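Skin Reactions to Liquid Hand Soap Among Student Kitchen Workers
Health Science Project Report, December 2019

1. Background

Contact dermatitis is an inflammation of the skin caused by direct contact with a substance. The irritant form results from repeated damage to the outer skin layer. The allergic form involves the immune system and can follow very small exposures once a person is sensitized. Preservatives and fragrances in liquid soap are known triggers of the allergic form.
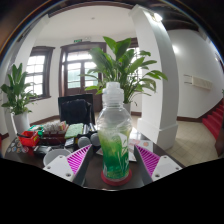 Saengthong objected at the proposal stage that frequent hand washing alone could explain most redness, whatever soap was used. The design was changed in response, and daily wash counts were added to the diary.

2. Method

Workers at the Fatstead dining hall were asked to join, and 35 agreed. Each kept a symptom diary for 16 days. Participants used the regular soap for the first half of the period and a fragrance-free soap for the second half.
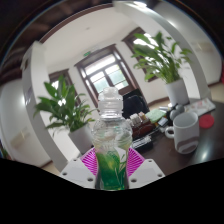
Diary entries covered itching, dryness, cracking and redness, each scored from zero to five. Glove use was recorded as yes or no for each shift. No patch testing was done.

3. Results

Itching or redness was reported by 12 participants during the first half. In five of these, scores fell after the change of soap. Dryness did not change in the group as a whole. 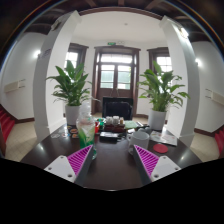

Wash counts were similar in both halves. Glove use was recorded too unevenly to be analyzed.

4. Limitations

All participants used the soaps in the same order, so a carryover effect cannot be excluded. Symptoms were self-reported. Without patch testing, irritant and allergic reactions could not be separated. 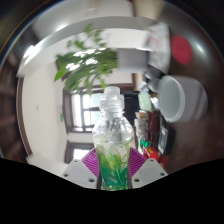
Figure 4. Clear bottle with ridged cap, green contents in the lower portion.

A repeat with the order of the soaps reversed is planned for February at the Ivwood site.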